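Evening Math Tutor, Part Time
Pidstead Adult Learning Center

Pidstead is looking for a part-time math tutor for its evening program. The job is to teach basic math to adults who are going back to school, changing jobs, or getting ready for the high school equivalency test. The position starts in January and runs through the end of the spring term, with a good chance of renewal for the fall.

The center is on the second floor of the old Sirkholm building, over the print shop. Classes are small. The current evening group has 17 people on the list, and on a normal night most of them come. Ages run from the early twenties up to retirement. Some last sat in a math class a long time ago and remember it badly. Others are comfortable with numbers but learned them in another language and need the English words for what they already know. 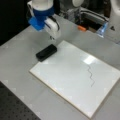
Lessons cover whole numbers, fractions, percents, ratios, simple equations, reading tables and graphs, and the geometry that shows up on the test. We use the Clavis workbooks, levels A through D. You do not need to know them in advance. You will get a full set along with the notes left by earlier tutors, and you are free to bring in your own material as long as the group gets through the level it is registered for.

Hours and pay

Classes meet two evenings a week, Monday and Wednesday, from 6:30 to 8:30. You would also be paid for prep time and for one staff meeting a month. Pay is hourly and depends on experience. We will tell you the rate on the first phone call so you don't waste an interview finding out. This is a payroll position, not contract work. There is no health coverage at these hours. Parking behind the building is free after 5:30, and the number 2 bus stops at the corner.

What you would do

Teach both evening sessions and keep attendance.
Work problems at the board and at the tables, one on one or with a few people together.
Give the placement test to new students and go over the results with them in private.
Write a short progress note on each student at the middle and end of term.
Tell the office when somebody has stopped coming so that we can call.
Leave the room ready for the morning English class: chairs in, boards wiped, markers back in the drawer.
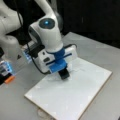
What we are looking for

You should know the math well enough to explain the same step several ways without getting short with anyone. A teaching license is welcome but not required. Past tutors have included a retired machinist, a bookkeeper and two graduate students. Experience with adults counts for more with us than experience with children, though we will read applications from people who have only taught kids.

You need to be at least 21, able to pass a background check, and able to commit to the whole term. Please don't apply if you already know you will be away for several weeks in the spring. Changing tutors halfway through is hard on the group, and last year we lost students over it.

Spanish or Romanian is useful. Many of our students come to us through the Bălan Community Fund, which also pays for their books and test fees. Class itself is taught in English.

We don't assign homework that gets graded. Most students work full time and some work two jobs. If you believe strongly in nightly homework, this may not be the right fit.

How to apply

Send a resume and a short letter to Nicanor Farías, evening program coordinator, at the center's main office. You can drop it off or mail it. In the letter, tell us how you would explain to an adult why dividing by one half makes a number bigger. A paragraph is enough. We read this part first.

People we want to meet will be asked to come in for a half-hour talk and then teach a 20-minute lesson to a few current students who have agreed to help. You can choose the topic from a list we send you. The students will be asked what they thought, and their opinion carries weight.

Applications stay open until the job is filled. Everyone who applies will get a reply, including those we don't interview. Questions about the schedule or the building can go to the front desk, open from noon on class days.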